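Print this page | E-mail this page

Travel Help > Cruises > Before You Sail

Shipping a box ahead to the port hotel?

We board the Dritside in October and I've been told the smart people mail their stuff ahead. My wife has packed a box with formal shoes, sunscreen, door decorations and what I believe is a steam iron, which I'm told is not allowed and is coming anyway. We're two nights at the Mullach Hotel first. Will they hold a box, and does it beat paying the airline for another bag? We fly Prirameck and their fee makes me want to swim.

Answer 1
Did this last year. The Mullach will hold it, but call first and put your arrival date on the label as well as your name. They charged me 2 dollars a night, which I assume is a hobby for them. Ground shipping was 30 dollars and the second bag would have been more. Leave the iron at home. Security on the Dritside will take it and you'll spend the last morning in a line with all the other iron people. There's a pressing service on board, or you can hang things in the bathroom and lower your standards like the rest of us.

Use plain cardboard and tape every seam.
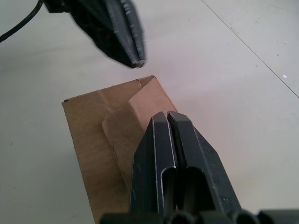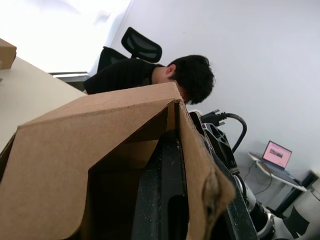
Brown cardboard, both pictures.

Remember you also have to get everything home. I didn't, and flew back wearing the formal shoes.

Answer 2
just check the bag

Answer 3
Depends where you live. We're 800 miles from the port and ground took six days, so send it early. Buy the insurance if it's worth over 200 dollars to you. Wieczorek Parcel has a counter two blocks from the Mullach and will hold boxes too, but it closes at noon on weekends, as I learned at ten past. Door decorations have to be magnetic, no tape or hooks.

We use cookies to remember your settings. OK
Contact us | Copyright 2024 | Back to top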